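Support > Laundry & Linen > Ticket 427

We use cookies to keep you signed in. Accept | Settings

Status: open
Raised by: Eilif Myklebust, Hosville
Item: Torvik terry towel, green

Fault: towel will not fold square. The edges are out by 13 mm after the second fold. Table cover is white and creased. Same result on three attempts.
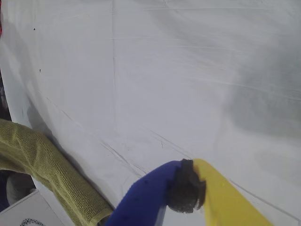

Does the cover need to be completely flat before folding?
Small creases are fine. Smooth out any ridge high enough to catch the loops of the terry.

Update, 10:40. Cover smoothed by hand, towel shaken out and laid across the middle of the table. Error down to 6 mm. Next step was to lift the folded edge by both corners at once.
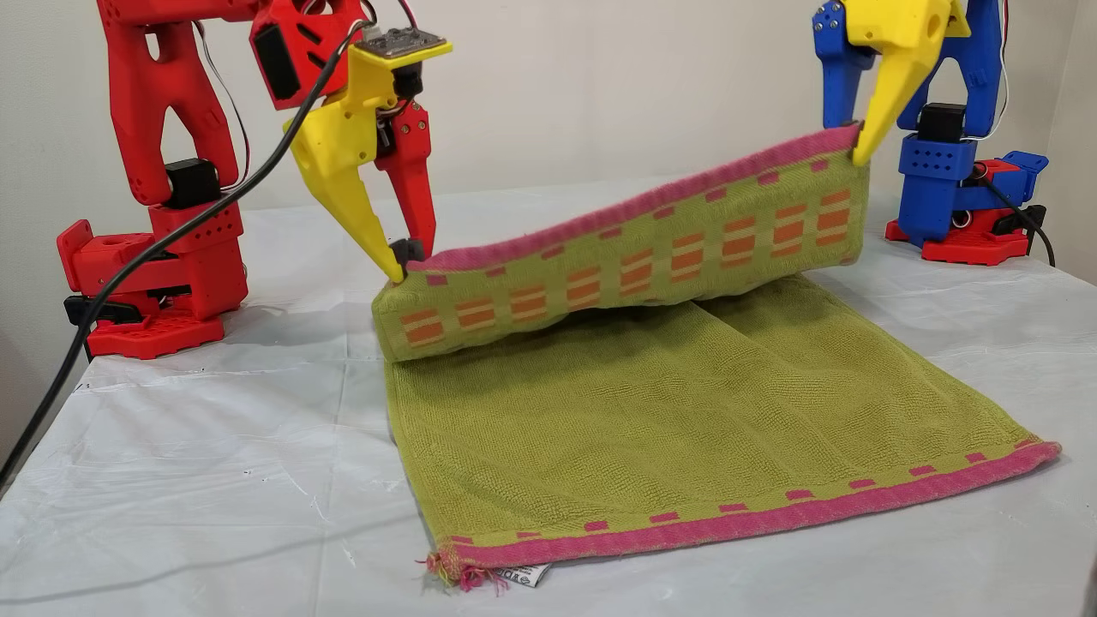

Corners should come down together, then press from the centre outwards. If the error stays above 5 mm, measure both long sides. A towel that has shrunk unevenly in the wash will not fold square by any method.

Long sides to be measured after lunch. Ticket stays open.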